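Subject: Re: [bricks-mixed] Clear pieces, and what to sort in
From: Gualtiero Rinaldi
To: bricks-mixed list

Dear Ingvild, dear all,

Thank you for the long message. I answer between your paragraphs where I can, and after that I put the notes which I promised to Roald in spring and did not send. I ask for your patience with my English, it goes slower when I must be exact.

Ingvild Nordin wrote:

> We have taken over the mixed bricks from the old play centre and it is
> more than I thought when I said yes. Everything is together: ordinary
> bricks, the see-through ones, wheels, bits of fences, things from other
> makes that nearly fit. I have been tipping it on a white sheet on the
> floor, as I have always done at home.

The white sheet is good for the first look, and I also began with one. My difficulty with it was that the cloth moves. A brick lies in a fold and you put your knee on it, and the round pieces go to the lowest place, under the person. For a family box this does no harm. For a whole centre I would go up to a table, if only for your back.

> The coloured ones go quickly. The clear ones make me mad. On the sheet
> I see the shadow more than the piece, and I am sure I have folded some
> of them up and shaken them out in the garden.

Then look in the grass when the sun is low, in the evening. I am serious, we found several in our courtyard in this way.

> Shaimaa says you sort in a metal bin. Is it not terribly noisy? And
> does it not scratch them? I was going to buy a set of the Bemix trays,
> the deep ones in white plastic, but I would like to hear first from
> somebody who has used metal for more than an afternoon.

Yes to the noise. When I tip in a full bag my wife closes the door of the kitchen. If you let the pieces slide down the sloping side it is much less, and you also see them one after another as they arrive.

About the scratches I am less certain. Our bricks come to us scratched already, so I can't tell you which lines are from before. I would not put in anything that a collector has asked you to look after. For bricks which go back to children I have stopped to worry about it. The bin has suffered more than the bricks have, I would say.

The Bemix trays I have used at Amr's house. They are light and they stack well, and I have nothing against them. With the clear bricks I had the same trouble as you with your sheet: white behind, white light above, and the piece goes away. If you have already paid for them, keep them for the finished colours.

> Last question. What do you do with the pieces that are neither clear
> nor coloured? The smoky ones, the sort of purple glass. I have a jam jar
> of them and no idea where they belong.
>
> Greetings from a very untidy hall,
> Ingvild

For the smoky ones I have a longer answer, it is in the notes. Keep the jam jar for now.

The notes follow. Shaimaa has read them once and corrected the worst of the grammar. The mistakes which remain I added after. 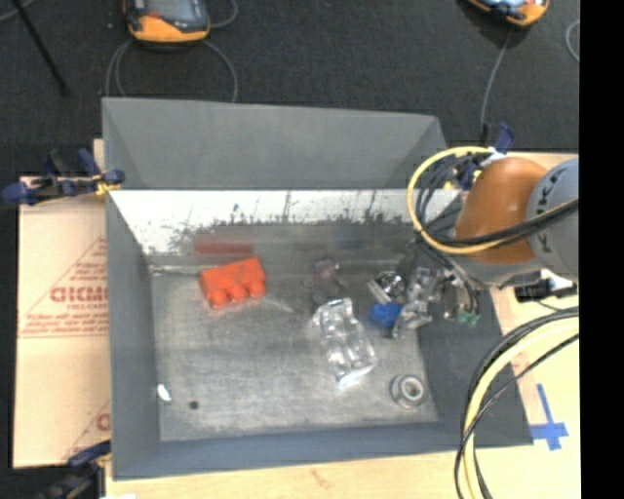 Lustlow, June

I sort in a large grey bin with sloping sides, and it stands on the wooden table. The slope is useful in two ways. Your hand comes in without knocking the edge, and a piece which you push away comes back down to the floor of the bin.

The floor is metal and badly scuffed, with cloudy patches where it is brushed lighter. I used to think I should polish it. Now I leave it as it is. A polished floor gives you a second copy of every brick, and after an hour the eye takes hold of the copy. The far wall is brighter than the floor and does this a little: a red-orange brick lying near it leaves a dark red blur on the metal. With one brick it is pretty. With a full bag I turn the bin a little away from the window.

1. How much to put in

Less than you want. I put in two handfuls, spread them once with the flat hand, and then I do not stir any more. Stirring feels like work but it only changes which pieces are on top. If you can't see the metal between the bricks, there are too many.

Roald puts in much more and he is faster than me. He has also found fewer of the small pieces, and we have discussed this enough on the list, so I leave it here.

2. The order

I take the strong colours first. Red, orange, yellow, and then blue. They need no thinking, and when they are gone the bin becomes calm. I don't look at the shape in this round. A red-orange brick lying on its side, with the studs pointing towards me, goes in the same box as the one standing properly. In the beginning I turned each one the right way up before putting it away, and this is a lost evening.

Small blue pieces need a second look. A blue piece beside something shiny can seem only like a lump, and it is easy to go past it. I take the blue ones after the red ones and then I go over the bin once more only for blue.

3. Clear pieces

The clear ones show themselves by their edges. On the grey metal you do not really see the piece, you see white lines along the ridges and on the bumps, and sometimes one end which glints. So I look for the lines. It helps very much if the lamp is at the side and low. With the lamp over your head the lines become short and weak, and you must move your own head left and right to find anything.

When I find one lying diagonally, I pick it up at once, also if I am in the red round. This is the single exception that I permit myself. A clear piece that you have seen and left for later is lost again after you move one brick next to it.

Wipe them before you judge the colour. We had a good box of "yellowish clear" which after warm water and a drop of dish soap was simply clear.

4. Smoky, purple and grey pieces

For these the metal is not so good, and I must say it openly. A translucent purplish-grey piece at the foot of the far wall is much dimmer than everything else. It has almost the colour of the shadow which it sits in. The white lines that save you with the clear ones are not there to help.

What I do: when the colours and the clear ones are out, I sweep the rest with a soft brush to the middle, away from all four walls. Then I slide one sheet of white paper under it. The clear pieces disappear on white, but they are already in their box, and the purple and the grey come forward very well. So Ingvild, your white sheet is the correct tool, only it comes at the end.

I keep them in one box with the label "smoke" and I don't divide further into purple, grey and brown. Amr divides them. In daylight he is right and in the evening we both are guessing.

5. Pieces from other makes

We receive many Holmgren bricks and some Karnari. The Holmgren ones sit a bit loose on the others but they hold. The Karnari ones are tight, and a small child can't get them apart and then uses the teeth. I put those separately and they go out only as complete bags, Karnari with Karnari.

I do not try to recognise the make in the bin. I do it after, with a test brick in the left hand. You press, you feel, you put it left or right.

6. Counting

I count only what goes out, for the label on the bag. The last delivery to the school in Lustlow was 411 coloured bricks and 185 clear, and 7 bags in all. I have these numbers because the school asked. When you are at home with your own children, please do not count, it takes away every pleasure.

7. Cleaning the bin

Dry cloth, then damp cloth, then dry again. Crumbs, hair and sand collect where the walls meet the floor, and a small paintbrush takes them out. Do not use the rough side of the sponge if you care how it looks. I did use it, a long time ago, and I care less now.

End of the notes.

Two small things for the list, as I am writing already.

Shaimaa Tawfik has a spare lamp with a clamp, the low kind that I speak about in point 3, and she gives it to whoever pays the post. Write to her and not to me please, I am slow with the messages.

Amr Samir asked in the spring if somebody has a better word than "smoke" for the label, because parents ask him if the bricks have been in a fire. I have no better word in English. In Italian it would be "fumé", which has the same problem, but sounds more expensive.

Ingvild, one question back to you. You write that there are bits of fences in the bags. Are they the white ones with the two pegs below, or with the flat foot? I have a drawer of gates -- all with pegs -- and no fence which fits to them. If yours are the same I would gladly send you the gates, or you send me the fences, it depends who has more room.

And Roald, before you write: yes, I did try it once with the whole bag in, as you told me to. I stopped before the end and had dinner.

With kind regards to everybody,

Gualtiero Rinaldi
Lustlow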